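Open Day at the Lindia Lab: Your Questions, My Answers

Hi! I'm the person who'll be meeting you at the front door in November, and these are the things people ask me by email, at the coffee table and once in the parking lot. If yours isn't here, write to us through the contact form and I'll add it.

What is the open day, anyway?

One afternoon when we unlock the lab and let you watch our robots do chores. The main event is the grocery demo, with two arms, a tote bag, a basket and a bunch of things you'd find in any kitchen. There's also a talk, a few posters and more cookies than we need.

What time should I show up?

Doors open at 1 p.m. and we wrap up at 5. Groups go in every half hour, 13 people at a time, and your time slot is on your ticket. If you're a bit late, come anyway - we'll squeeze you into the next group if there's room. The first slot is usually the quietest, if you don't love a crowd.

Do I have to pay?

No, it's free. You do need a ticket, though, and you get it from the sign-up page. One per person please, babies included (the room limit counts them too, I checked).

What will I see the robots do?

Groceries, mostly! Fruit and bread and packets of snacks, all the stuff that's easy for you and me and surprisingly hard for a machine. An apple rolls. A tote bag flops over and changes shape every time you touch it. I'd been here nine months before I stopped holding my breath whenever a gripper got near a lemon.
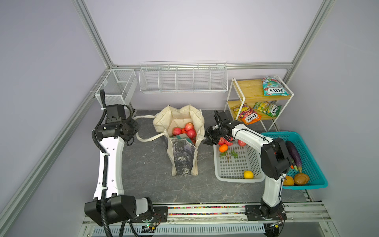
The two arms share one rail, so a lot of the work behind the demo is getting them to stay out of each other's way. Ask about that when you're in the room, because the team loves the question and will happily talk until your slot is over.

Why do they move so slowly?

Everybody asks this one. We run them at a gentle speed on open day so you can follow along, and bruised fruit makes a mess. They can go faster. I still think slow is nicer to watch.

Is somebody steering them?

Depends on the slot. For part of the afternoon the arms run on their own, and for part of it a person drives them from the next room. There's a sign by the door saying which kind you're getting. Narendra Bhardwaj runs the driving station and he'll let you stand behind him, but please don't talk to him in the middle of a grab.

How does a robot know where the bag is?

Cameras! Some look at the whole workspace, and there are small ones down at the wrists that get right up close to whatever the gripper is after. We put the wrist view on a big monitor and it's my favorite thing in the building. Kids park themselves in front of it and refuse to leave.

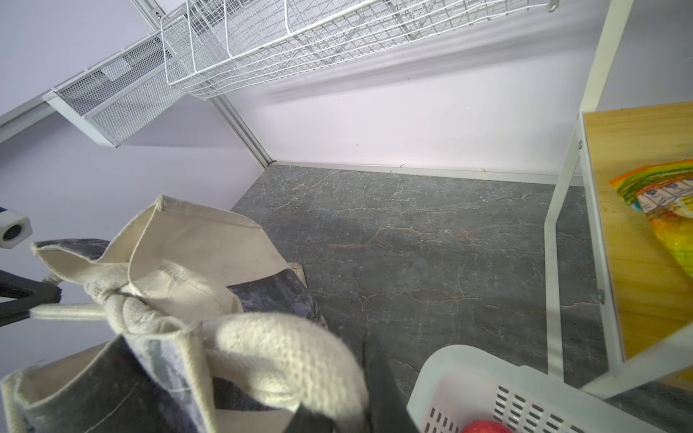
Handles are the tricky bit. They twist, they fold over, they hide behind the bag, and the software has to work out which loop of cloth is the one worth pulling on. We had 1,117 practice runs in the log the last time I looked, and plenty of those are just bag handles.

Who are Milo and Rimitz?

Milo is our scheduling program, the one that decides which job comes next. Rimitz is the software that plans the arm movements. You'll hear both names tossed around all afternoon like they're coworkers, so now you know.

Can I touch the robots?

Not the arms, sorry. There's a table in the hallway with a spare gripper you can open and close by hand, and you can try picking up an orange with it. Harder than it looks.

Can I bring my kids?

Please do! Under 12s need a grown-up with them in the demo room. It can get noisy in there.

Can I take pictures?

Yes, of the robots, all you like. No flash in the demo room (the cameras don't care for it), and ask before you take pictures of other visitors.

Where do I park?

Use the Sheikh Building lot across the street and walk over. The lab has step-free access from that side, and the elevator is just inside on the left.

Will the talk be recorded?

Yes, and we'll send the link to everyone who signed up. It usually takes me a week or two to get it posted, so give me a little time before you email.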